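Wenlow floor walk, second level
Checklist and comments by Mekdes Ayele
24 March 2023

I've been meaning to type this one up properly and not leave it as pencil in the margins of the old Mundidon form (which still has a line for the fax machine!). Same order as always: doors first, then floor, then the things standing on the floor, then lights and power. OK means OK, WATCH means I want another look in May, FIX means please do something before then. My comments come after each one and they do ramble a bit.

The area is some 1,556 square feet counting the hallway by the copier, and I did the lot on foot in flat shoes, which I recommend.

1. Entry door closes by itself and latches
OK. The closer was adjusted over the winter and it's so much better. It used to slam hard enough to make me spill things.

2. Exit route clear from the far corner to the stairs
OK. There were flattened boxes leaning near the stairs when I came up, and they were gone by the time I'd done the hallway. Thank you, whoever that was. Boxes go down to Skakari's pickup spot on the ground floor, please, and they go the same day.

3. Exit sign lit
OK on the stairs side. WATCH on the hallway side — it's lit, but dimmer than its twin.
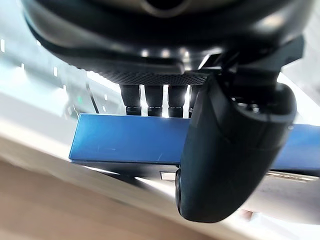
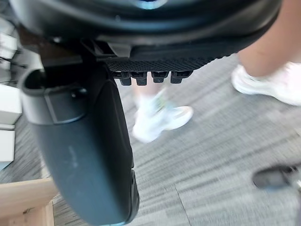
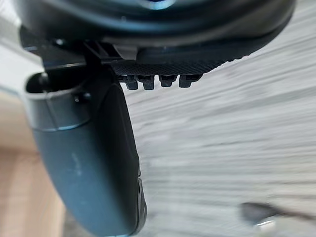 600 words

4. Carpet tiles flat, no lifted edges
WATCH. You'll see the gray striped carpet in the second picture, with a faint seam line where two tiles meet. I ran my shoe over that one in both directions and it didn't catch, so no complaint there. What I don't like is the tile just inside the door, where one corner gives a little when you step on it. Soltani laid the floor and left us spare tiles in the supply closet, so there's no need to order anything, but I'd like the adhesive checked while it's still a small job. Please don't tape it. Tape on carpet turns into a gray furry strip and then I have to write that up too.

5. Carpet clean and dry
OK. The diagonal streaks of light and dark are the pattern, before anyone asks me again if it needs shampooing. I felt along the wall under the windows with my hand and it was dry the whole way.

6. Surfaces and edges at hand height, no splinters or sharp ends
OK. The long flat blue bar in the first picture has a few faint scratches and smudges on its face. That's wear, and I'm not marking anything down for wear. A soft cloth for the smudges would be nice if someone's going by with one. If a scratch ever gets deep enough to snag a sleeve, put it on the sheet by the door and I'll come look at it.

7. Cords off the walking path
FIX. There are 2 extension cords crossing the hallway by the copier, and one is plugged into the other. I've asked for this before, I was nice about it before, and I'm being nice about it again now. One cord, the right length, along the wall. If the copier has to move a foot to the left to make that work, then it moves a foot to the left.

8. Lights all working, no flicker
OK in the main area. I stood under each fixture for a slow count of ten like a crazy person. The supply closet bulb is out, though, so FIX for the closet, and please do it before anybody goes in hunting for those spare tiles.

Things that aren't on the form but I'm writing down anyway: the first aid box is low on the medium bandages and has about a lifetime of the tiny ones. The sheet by the door needs a pen on a string. The Wenlow phone list still has the old front desk extension at the top, and I've crossed it out by hand on the copy by the stairs.

Next walk is in May. Leave me notes on the sheet, or catch me in the hallway, I'm usually the one looking at the floor.

M.A.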